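Bench notebook, Clesutgate shop
Aug 24, 2025

Two-arm kit from Moltex, trial unit. I have it on loan and I'm supposed to say whether we buy one or send it back, so I'm writing everything down as I go this time instead of trying to remember it at the end (see April, the Tokgöz mess, still sorry about that).

Setup

Unboxing was fine. The base rail is one piece and both arms drop onto it, and I had them bolted down in 30 minutes, which includes hunting for the right hex key. The manual wants you to route the cables before you mount the arms. I did it after. Works, but the left one has to be watched on wide moves. Next person: read page two first!

Calibration is a wizard in the Grernent software and I liked it a lot. You push each arm by hand to a few poses, it beeps, done. I had to redo the right arm once because I'd leaned on the table. My fault, and the wizard gave me a perfectly clear message about it, so points for that.

Dishes task

I went with the plastic dishes because they're cheap and they bounce. Clear bin between the arms, cups and a plate to go in it, fork and spoon out on the table to the right. Either arm is allowed to do any piece, I'm just teleoperating with the two leader handles and saving the runs.

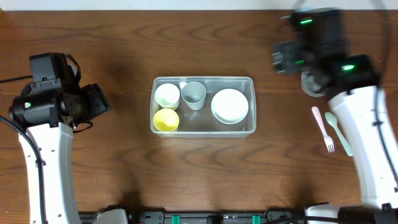 Notes on feel

The leader handles are light, almost too light. After a long stretch I found I was overshooting with the right hand, and I can see it in the playback as a little wiggle right before each grab. There's a damping setting buried in the second tab of the Grernent panel. I bumped it up two notches and the wiggle got smaller. Bump it more and the whole thing feels like stirring honey, so two notches is where I'm leaving it.

Cups are easy if you come in with one finger over the rim. From the outside it's a gamble, especially with a neighbor close by. The plate is the annoying one. You have to tip it up on its edge and then there's hardly any room to get the other finger behind it. I think flatware will be worse, but I want more practice on cups before I fight with a fork.

Wrist cameras

Big selling point on the Moltex page, so I spent a good while on these. The view is wide and I could judge the finger gap from it without looking up, which I can't say for the Tokgöz unit. What I don't like is the shine. The overhead light bounces off the table finish and lands as a white patch just above and between the fingers, right where I want to be looking.
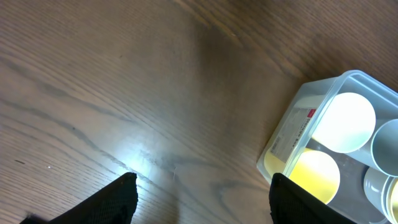
A matte mat would probably fix it and I've put one on the shopping list. I also tried dropping the exposure in the settings, which helped with the glare but made the darker stretches of the wood go muddy, so I put it back to default. White cups are the other thing to keep an eye on, they blow out pretty easily. If we end up training on wrist views I'd want the exposure locked and written down somewhere, so we're not mixing runs.

Money and support

Quote is 700 for the extended support plan on top of the kit. I asked what's in it and got a nice long email that boils down to spare fingers, a replacement motor and someone to call. I'd take the spare fingers. Not sold on the rest yet.

Still to do: fork and spoon, handoff from left arm to right, a long run to see how warm the motors get, re-route that left cable, ask Moltex if the damping value saves with the profile or resets on reboot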